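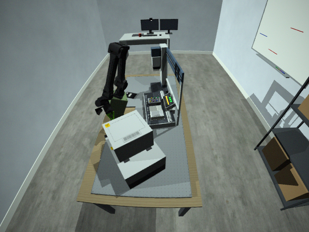

Image credit: Maritza Correa / Lomard Workshop Boards

Last updated: 11 October 2023

Workbench height for a tall person with a bad back?

mcorrea
Hello all, longtime reader and very occasional poster. I'm finally putting a proper bench in the back room (the one that used to be my mother's sewing room, bless her, there are still pins in the baseboards) and I keep going around in circles on the height. I'm pretty tall and my lower back complains if I so much as look at a sink full of dishes. My old bench is 34 inches and I've been hunched over it for 14 years. Mostly I do small repairs, clocks and radios, with a bit of light woodwork when my sister talks me into a shelf. What do you all have, and would you change it?

planerhappy61
Welcome out of the shadows! The old rule is the crease of your wrist with your arms hanging down, and it has served me well. I built mine that way and at 61 I can still plane a board all afternoon and get up the next morning (slowly, with coffee).

yolanda_l
I'm going to disagree, with love. Wrist height is for people pushing a hand plane, where you want your weight over the work. For clocks and radios it's far too low. I went to 40 inches and my neck stopped hurting within a couple of weeks. You want the work closer to your eyes, with your elbows resting on the bench.

planerhappy61
Well, she did say shelves too! Try cutting a joint at 40 inches and tell me how your shoulders feel.

yolanda_l
She said a shelf when her sister talks her into it, dear. I'd build for what she does every day and put the odd board on a pair of sawhorses.

Hornar
You could both be right. I have a low bench and a little box that sits on top of it, 9 inches tall, for the fiddly jobs. Clamp it down and it doesn't budge. I made it out of scraps one rainy October and I've used it more than anything I ever paid for. Also, get a floor mat. I stood on bare concrete for years and my knees have never forgiven me.

mcorrea
Oh, I love the box idea! Could I ask how deep you made it? Mine would have to hold a mantel clock and my elbows as well.

Hornar
Mine's as deep as my forearm and a bit wider than my shoulders. Mock it up with a cardboard carton before you cut anything.

yolanda_l
I'll grant that the box is a good compromise. I'd still go tall, and get a decent stool with a footrest.
Yolanda Lozano

mcorrea
Thank you all so much. I've got a carton on the kitchen counter right now and the cat is already in it. I'm leaning toward 36 plus the box, and I'll report back once the legs are cut.

Related threads
Psarras vise, worth restoring?
Best stool for long sessions
Vistunov lamp arm keeps drooping
Cork or rubber for a bench mat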